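Skitimside News › Business › Technology

Beststead says its two-armed robot learned to handle a pencil case in an afternoon. Who did the work?

The pitch from Beststead, the Skitimside automation firm, is easy to like. You don't program the robot. A person guides its two arms by remote control, the machine records every move, and after enough rounds it is supposed to do the job alone. The company calls the system Yurt and wants to sell it to small packing and returns businesses that could never afford a programmer.

On Thursday it let a few local reporters watch a teaching session in its second-floor workspace. The tasks were modest. One was a zippered pencil case, which the operator had to hold with one gripper while working on the opening with the other. 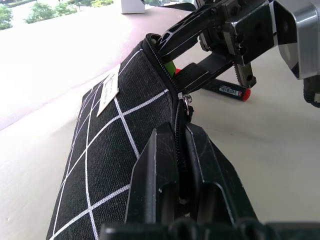

A person does this without thinking. Working through a pair of handles and a video feed, the operator took a good deal longer, with long pauses while she lined up the fingers. She told us she had been doing the job for two months and that zippers were the part she liked least. Fabric folds where it wants to, and she can't feel any of it through the controls.

Beststead says a new task needs 100 good demonstrations before training starts. It was less forthcoming about how many bad ones get thrown out along the way. Pressed on the point, a company spokesperson said the number "varies by object," then moved the tour along to the next job.

That job involved cable. Loose wiring is a favorite complaint in returns departments, where somebody has to sort, straighten and bag it, and Beststead sees it as a natural market. The operator worked with both arms again, and the session carried on much as before: reach, grip, adjust, stop, try again. 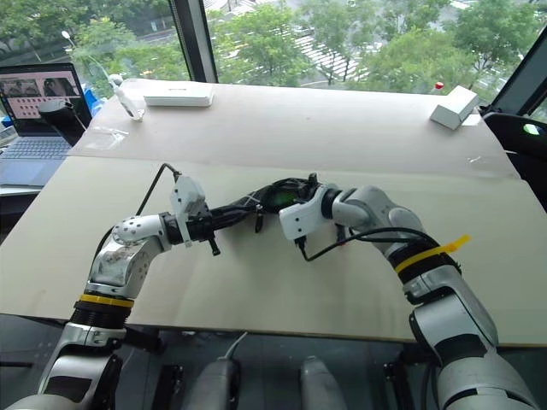

Both arms of the Yurt system hold a bundle of black cable during the teaching session in Skitimside.

What we did not see was the robot doing any of this without a person at the controls. That demonstration had been on the schedule we were sent. When we asked, we were told the current model was still training and that a video would be sent out later. By the time this item was filed, no video had come.

The company does have a number it likes to quote. In an in-house test, it says, Yurt finished 101 pick-and-place attempts in a row without dropping anything. Pick-and-place means lifting an object and setting it down somewhere else. It's a fair test of a gripper, but it says little about zippers or tangled wire, and the objects in that test were all rigid blocks of the same size. Beststead confirmed this when asked. It isn't in the brochure.

There is also the matter of who does the teaching once a customer has signed. The sales material talks about staff "showing" the robot a job as they would a new coworker. A new coworker usually catches on after a couple of tries. At 100 demonstrations per task, plus the rejects, a shop with 20 kinds of product is looking at weeks of somebody's paid time, and Beststead's price list doesn't include it.
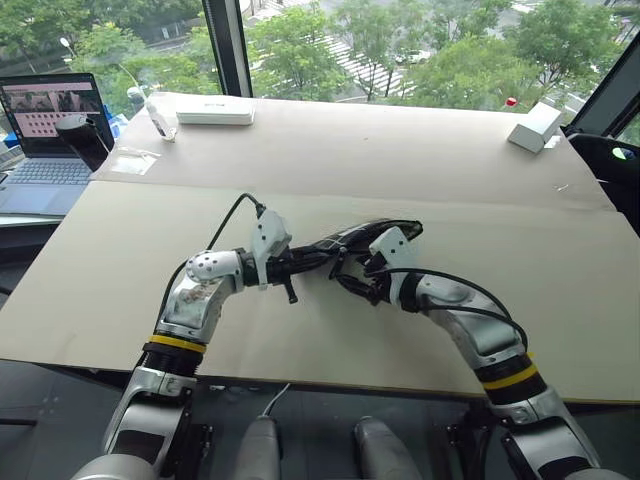 Rerard, a mail-order returns business on the east side of town, has agreed to take the first unit on trial. Its manager said the firm was interested but had not committed to buying, and that she wanted to see the thing run through a normal shift with nobody holding the controls. She also wanted to know what happens when a customer sends back something the robot has never been shown. Beststead's answer was that an operator could step in remotely, at an hourly rate still to be set.

The trial is due to begin in March. Rerard says its current packing crew will stay on throughout.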